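The Grivell zinc mine has been shut since 2009, and for most of that time the only people on site were the ones checking the pumps. Jarik bought it three years ago. In October the company finished draining the lower levels and put a drill rig underground for the first time. We spoke with its site manager, who asked that we leave out his name while contract talks with the mill are still open.

He has spent 18 years in base metals, most of them underground. He said the draining took longer than planned.

"We had the old maps, and the old maps were wrong in a couple of places," he said. "There was a connection between two levels that wasn't drawn. We thought we were pumping one level and we were pumping two."

The office is on the second floor of the old assay building. Core boxes are kept on the ground floor, along with the pump parts.

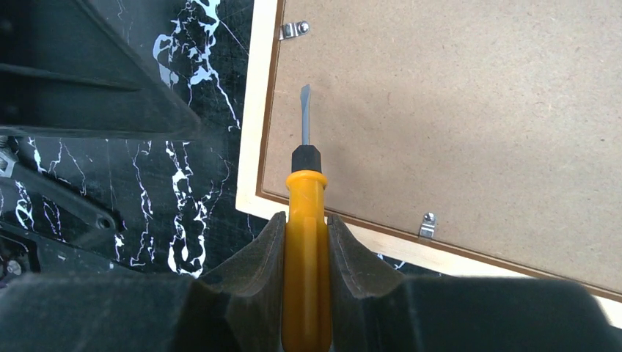

## Drilling first

Jarik has drilled 2159 meters from underground so far. The manager would not give grades before the lab results are published, but he said the holes have hit the main lens where the geologists expected it.

"The lens is there. What we need to know is how thick it stays as you go north," he said. "The last owner stopped drilling when the price dropped. They left a blank spot on the section and I'd like to fill it in before anybody talks about tons per day."

The deepest hole is 206 meters. It was meant to go farther, but the ground broke up and the crew pulled the rods. They will try again from a different station once the floor there has been leveled.

## The mill question

There is no mill at Grivell. The old one was sold for parts, and Jarik does not want to build another. The plan is to truck ore to the Grotidel mill, which has spare room on one of its lines.

"A new mill would kill the project," he said. "You'd spend all your money before you sold a pound of zinc. Grotidel is running below what it can do, so it makes sense for both sides if the haul cost works."
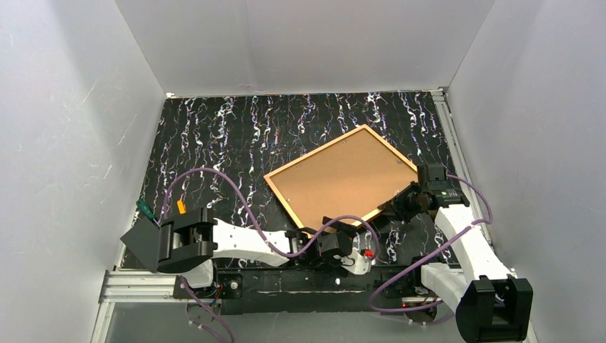 The haul cost depends on the road. The short way goes through the town of Park, where the bridge has a weight limit that would mean smaller trucks. The long way avoids the bridge but adds fuel and time to each trip. Jarik has priced both and has not picked one.

"People in Park have asked us about noise and dust, and those are fair questions," he said. "I've told them we won't run at night through town. I'd put that in the permit."

Asked when the first ore might move, he said he would wait for the drilling to be finished and the resource estimate updated. The ventilation raise also needs new ladders, and that job has not been bid out yet.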